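Setting up the play kitchen table, second try

The play kitchen has been in the back room since March, and I have finally got the table part of it working. I wrote last time about the shelf unit. This post is about the table and the things on it, mainly the food, the plates and where it all goes at the end of the day.

For anyone new, I look after my niece's two kids three afternoons a week, plus Archana Dwivedi's boy on Tuesday. They are all under six. The back room used to be where I did sewing and kept boxes. Most of the boxes are in the garage now and the sewing machine is upstairs, where I use it less than I said I would.

The first setup was a low plastic table in the corner with all the play food in a big tub underneath. It did not work. The tub was deep, so to find a tomato they tipped the whole thing out, and then they had everything on the floor and no place to sit. After a few weeks of picking up plastic peas I moved the tub to the closet and started over.

What I have now is the gray table. It came out of Efren Tan's workshop when he moved to the smaller place in Gerorlow. He wanted 60 dollars for it and took 40 because I came with my own truck. It is a full-size table, so the younger ones stand on the long step I made from a shelf board. It has a mottled look like concrete, and marks don't show up much on it. There are scratches across one side, the long thin kind, which I tried to get out with a polishing paste and could not. I stopped trying. The kids have not mentioned them, and I would rather have a table that is already scratched than one I have to worry about.

I pushed it against the white wall so there is one less side for things to fall off. That made more difference than anything else I did. When the table stood in the middle of the room, food went off all four sides.

Then the food. I had far too much. Between what my niece brought over, what I bought at the church sale in Mukthorpe and a bag that Jerome Sison's daughters had outgrown, there must have been 200 pieces in the tub, counting all the little slices. I sorted it on the kitchen counter one night after supper. It took most of an hour. I made a pile to keep, a pile to put away for later and a pile to pass on.

Anything with a crack went in the trash. Anything that was half of something, like a bun with no bottom, went in the trash too, except for one half of a watermelon that the middle child asks for by name. Anything small enough to worry me with the youngest went in a jar on top of the closet shelf. I wash what is left in a dishpan with warm water and dish soap and leave it on a towel overnight. The hollow ones hold water if there is a seam open, and you have to squeeze them and stand them on end or they start to smell.

I kept the big, plain pieces. Corn, eggplant, a couple of peppers, bread, eggs. The ones they can tell apart at a glance get used. The pieces that look like nothing in particular just get moved from one spot to another. There was a beige thing that I took for a dumpling, my niece took for a potato and the kids used as a phone. It went in the pass-on pile, and I have been asked about it twice.

Plates were simpler. I had a few china saucers out at first because I like the sound of real dishes, but one went over the edge the first week and I put the rest back in the cupboard. Now they use round plastic ones with a raised rim. The rim matters more than I expected. On a flat plate the corn rolls off as soon as someone picks the plate up to carry it to a customer, and then the customer complains. With a rim it mostly stays put.
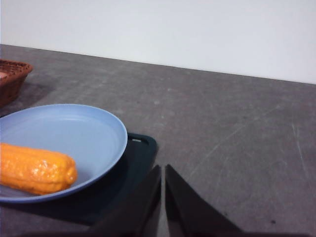 Corn on the blue plate, with the basket next to it.

The basket is the part I am happiest with. It is a brown wicker one, shallow enough to see into, and it stays up on the table. The idea came from Aisyah Pelupessy, who ran a daycare for years before she moved out our way. Her rule was that if a child can't see it, a child will dump it. She kept everything in low baskets, put out only a little at a time and changed it when they got bored. I had read the same thing in more words elsewhere, but I did not try it until she came over and looked at my tub.

So the basket holds what is for sale or what is for cooking that day, depending on the game. Everything else is in the closet in two shoeboxes. On Monday I swap some of it. I don't have a system for what goes in. If they have been playing breakfast I put in the eggs and bread. If it has been a store, I put in more vegetables because those seem to sell.

I looked at plastic bins before I settled on wicker. The Lekar ones at the hardware store were cheaper and would be easier to wash. I had the basket already, though, from a fruit gift somebody sent when I had my knee done, and I did not feel like spending money on bins. Wicker does catch crumbs. I take it outside and knock it upside down against the porch rail, then go over the weave with an old paintbrush. If yours has loose ends sticking out, snip them close with wire cutters and run a finger over the spot to check. I had to do that on one of the corners.

How they play with it has changed too. With the tub it was mostly dumping and filling. Now there is more taking of orders. The oldest stands behind the table and tells people what they are having. I was served an ear of corn for lunch and again for dessert. Archana's boy likes to be the one who washes up, so he has a dishpan with no water in it and a rag, and he will stay at that for a good long while. The youngest mostly carries a plate around the room and sits down with it in different places.

Putting away takes about 5 minutes if I start before anyone is too tired. Four o'clock is good. Four thirty is too late. I say the store is closing, food goes in the basket and plates go in a stack at the wall end. I used to ask them to sort it by kind and that was a mistake. It made the job twice as long and I was the one doing it. Now it all goes in the one basket in any order. If it doesn't fit, there is too much out and I take something back to the closet.

After they leave I wipe the table with a damp cloth and a little vinegar. I did try the Enriquez spray cleaner that my sister swears by. It left a film on this particular surface that I could feel with my hand, so I gave the rest of the bottle back to her and she was glad to have it.

A few things I still want to fix:

The step. It slides on the floor if someone gets up on it in a hurry. I have rubber feet for it in the drawer and need to put them on before I write another post about anything.

The light. The back room has one window and by late afternoon I need the ceiling light on, which buzzes. Sebastião Caldeira next door says it is the dimmer and that he can change it out for me. He has said so since before Christmas, and I could probably buy the part myself and leave it on his porch.

A place for the pots. I have two small real saucepans with lids that they cook in, and right now those live on the floor under the table. I want a rail or a couple of hooks on the wall, low enough to reach. I have not decided about drilling into that wall, as I painted it only last fall and I know what my patching looks like.

Somebody asked in the comments last time whether it was worth buying wooden food over plastic. I have had some of both. The wooden pieces feel nicer and they last, but they are loud when dropped and they can't sit in the dishpan. The plastic ones I can wash as often as I like, and with the colds that have gone through here this winter I like to wash them. If you find good wooden pieces secondhand, buy them. I wouldn't pay full price for a whole set of either kind. Ask around first, because people with kids a few years older than yours are usually trying to get this stuff out of the house.

The pass-on pile is in a paper grocery bag by my front door. If you are local and want it, leave a comment or just come by. The bag has a lot of pizza slices in it and most of a birthday cake.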